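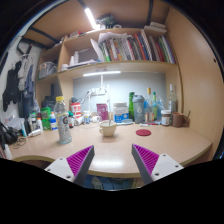
**Figure 5.** Desk work area, fingers open. The clear bottle with the yellow cap, the cup with a spoon in it and the round red coaster are on the desktop.

### 4.3 Loss of pose during handling of transparent objects

The fault reported in this section was found on 8th August, after the main body of recordings had been closed and passed to training. Of the 1838 demonstrations in the desk set, 14 contained a sudden shift in the recorded position of the gripper while an object was held between the fingers. In every one of these the shift occurred in a single step, and the recording then continued with no warning from the tracking software. The operator had no means of noticing it at the time. The Zillent hand-held gripper has no display, and the status light on the handle reports only that recording is in progress.

The shift itself was small in most cases. Its effect on the trained policy was not. When the arm repeated a pick with a policy trained on the full set, it sometimes drove the fingers down past the grasp height and pressed the bottle against the desk. The force limit stopped the arm each time, and no person was inside the marked zone. We nevertheless treat the matter as a safety fault, for the reasons given in Section 4.5.

Two explanations were considered first and set aside. The first was slip between the finger pads and the object. The recorded jaw width stayed constant through the shift in all affected demonstrations, and slip would not in any case account for a change in the estimated position of the gripper as a whole. The second was a loose camera mount. Ernő Szénási removed and measured the mount used in July and found it within tolerance, with all screws at their specified torque.

The remaining explanation concerns the features on which the tracking depends. Rirska, the pose estimator used throughout this work, selects points in the fixed surroundings and follows them from one image to the next. It applies a fixed mask over the fingers, but no mask over whatever the fingers are holding. An opaque object causes little trouble, as the points on it move with the camera and are rejected together. A clear object is harder. Points seen through its wall are displaced by the plastic, and highlights on a curved surface travel at a speed of their own. If the gripper is turned quickly while such an object is held, the background blurs and many good points are dropped at once. The bottle stays comparatively sharp, and points on its label and shoulder may then form the larger group. 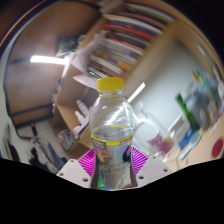 Kelemen Institute - Department of Manipulation Research - Zanisside Project

A grasp of this kind places the bottle upright between the pads, with its cap and shoulder in front of the shelf. The view is tilted, the titles on the book spines cannot be read for blur, and streaks of reflected light lie across the shoulder of the bottle. All of the conditions listed above are therefore present together. The shelf would be a rich source of points in a slower movement, and it is the region on which the estimator draws most heavily when the gripper is lowered over the desk, as in Figure 5.

To test the explanation, Ilona Bárány ran the affected demonstrations through the estimator a second time with a hand-drawn mask over the held object. The shift disappeared in 10 of them. In the other four it became smaller but could still be seen in the vertical axis. We have not found the cause of what remains. The lighting is one candidate - a tube light passes through the view during the turn, and the camera lowers its exposure in response - but the present recordings do not allow this to be separated from the blur.

### 4.4 Corrective measures

The following changes were made before any further training.

- A demonstration is now rejected if the estimated position moves by more than 5 mm between two images while the jaw width is constant.
- The mask covers the space between the fingers whenever the jaws are closed on an object.
- Operators are asked to lift clear of the desk first and turn afterward.

The first measure is the only one that does not depend on the explanation in Section 4.3 being correct, and it was put in place on the day the fault was found. The second has a cost. It removes usable background points during every grasp, including grasps of small objects that hide almost nothing, and tracking was lost entirely in one slow demonstration that had previously been accepted. A mask fitted to the outline of the object would be better and is under development.

The affected demonstrations have been withdrawn from the training set but kept in the archive with a note of the step at which the shift occurs. Results in Section 5 were obtained after their removal.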